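Garnet Leclerc
@garnetleclerc
4/19/25

Thread on hard water, limescale and why your kettle, shower and boiler all seem to age at different speeds. I service domestic heating and hot water in Jallham, where the supply is among the harder ones I work with. 1/

Hardness is dissolved calcium and magnesium, picked up as rain moves through chalk or limestone. The usual unit on UK reports is milligrams per litre as calcium carbonate. Anything over 300 is normally classed as very hard. Our last test at the kitchen tap came in above that. 2/

Check the unit before you compare figures. Dishwasher manuals often want German degrees, some softener makers use Clark degrees, and a few reports give calcium alone. To go from calcium to calcium carbonate, multiply by 2.5. People set their dishwashers wrongly for years over this. 3/

Cold hard water leaves very little scale in a pipe. Heat it and the bicarbonate breaks down, carbon dioxide comes off, and calcium carbonate drops out on the hottest surface available. In a kettle that is the base or the element. In a combi it is the plate heat exchanger. 4/

Temperature matters more than most people expect. Scale forms noticeably faster once stored water goes much past 60 degrees. Do not take that as advice to turn a cylinder down. Stored hot water should be held at 60 to control legionella. Fit a blending valve if the taps run too hot. 5/

Combis are different, as there is no store. If you have one, setting the tap temperature to 48 or 50 and adding less cold at the tap will slow scaling in the plate. Check that the kitchen tap is still hot enough for washing up before you leave it there. 6/

Signs of a scaled plate: hot water that starts well and then goes lukewarm, a burner cutting in and out while the tap is running, and a sound like a kettle coming to the boil. Radiators will usually work as normal. Sludge on the heating side can look similar, so have both checked. 7/

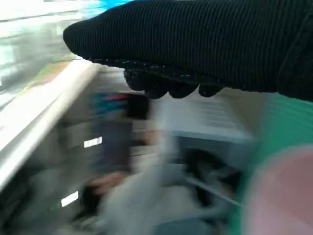

Descaling a kettle needs citric acid and very little else. Two level tablespoons in 500 ml of warm water, leave it half an hour, rinse twice. Do not boil it with the acid in. Hot concentrated citric acid can form calcium citrate, and that is harder to shift than what you started with. 8/

Vinegar works on chrome shower heads but I would keep the contact time short. An hour is plenty. Left overnight it can dull the plating, and it will mark marble or limestone at once. Never mix any acid with bleach. 9/

Softeners. An ion exchange unit swaps calcium and magnesium for sodium and regenerates with salt. It does remove hardness, and you can measure that with a drop test before and after. Keep one unsoftened tap for drinking, and use that tap for baby formula. 10/

Check the boiler maker's instructions before filling a heating circuit with softened water. Some allow it with a particular inhibitor, some do not allow it at all. I use the bypass, fill with mains water and dose it. That avoids the argument later. 11/

Electronic and magnetic conditioners do not remove hardness. A drop test will give the same reading on both sides. The claim is that they change how crystals form. Uthai Khunthong and I had one on a test rig at Treltik for 37 weeks alongside an untreated leg, and the difference was too small for me to recommend it. One rig, one water supply – read it accordingly. 12/

Polyphosphate dosers are the cheap middle option. They hold calcium in solution for a while and do reasonable work ahead of a combi. The cartridge runs out, typically after six to twelve months, and a spent one does nothing. Write the fitting date on the housing. 13/

Lucie Paquette asked about washing machines. Use the detergent dose printed for hard water, and wash at 40 or lower where you can. A machine run mostly at low temperatures scales slowly. I would not buy tablets for every wash. 14/

I'll post the drop test method in May, with the reagent quantities. Replies are open if you have a hardness figure and are unsure which unit it is in. Include the name of the supplier and the exact wording on the report. 15/15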